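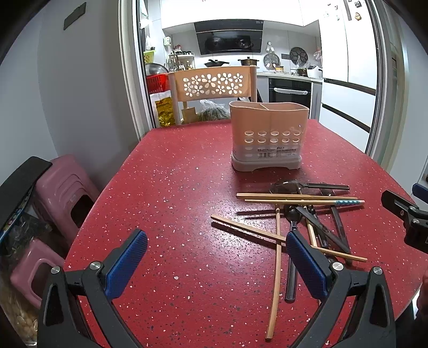
Corinne Schumacher thinks I should give up on the beans. Her message came in before seven: they never do well after a dry June, she pulled hers last week, and if I want anything for the freezer I should sow a second lot now and keep my water for the tomatoes. I wrote back that I'd give them until the weekend.

10th July. No rain again. Clouds came over Vernness at breakfast and went off east. The barrel by the shed is down to the tap, so everything is getting city water now. I read the meter on the way back in, which I have been doing since the last bill. That one was $116, the most I've paid in this house.

Went to Karras for a soaker hose. They had the 50-foot ones and nothing longer, so I bought one and a Pevow timer to go with it. The timer has a dial for minutes and another for hours between, and the instructions are printed so small that I had to take them to the window. I set it for 5 a.m. and it clicked on right away, so I had one of the dials wrong. Second try seems all right. I'll know in the morning.

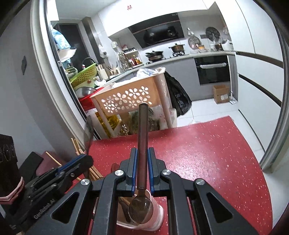

*Brown spoon and the pink-and-white cup.*

The hose covers both tomato rows and the near end of the peppers. It won't reach the squash without going across the path, and I don't want to trip on it, so the squash stays on the watering can. Nine trips tonight, and my shoulder is letting me know.

The Nanus tomatoes are well ahead of the others. They're a small plum type I grew from seed for the first time this year, planted out in the bed where the potatoes were. First truss is starting to color. Two on the lowest plant have blossom end rot, and I cut those off and threw them on the heap. Uneven watering is the usual cause and I can't argue with that, the way I've been doing it. The big slicers are all leaf so far – too much feed early on, I think.

Peppers are fine. Something is eating the basil at night. I went out with a flashlight at ten and found one slug, which doesn't explain the state of it.
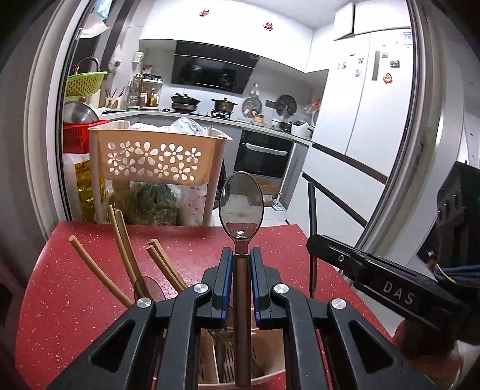

*Spoon with the clear bowl, chopsticks over to the left.*

Spent the hot part of the afternoon indoors with the seed tin. It was overdue. Threw out the parsnip, which was three years old, and a packet of lettuce that had got damp and stuck together. I do have enough beans left for a second sowing if I go along with Corinne. She's usually right about beans. She was wrong about the leeks last year, and I haven't mentioned it.

Mulch next. I've been putting it off because the last load of straw was full of oats, and I was weeding them out until September. There's a man out past the feed store selling wood chips by the trailer load, but it's more than I need and he won't split one. I may ask next door

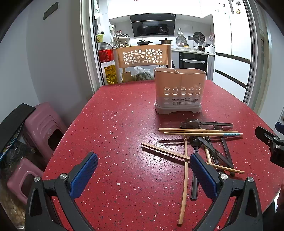

if they'd go halves on it. Their front bed is bare soil and has cracked as badly as mine. I could take the chips on my side of the drive and they could barrow theirs around.

Beans, one more look at dusk. A few flowers on the end plants, nothing set. Gave them a can each anyway.

To do tomorrow: check the timer, tie in the top of the Nanus row, look for the other slugs, buy twine.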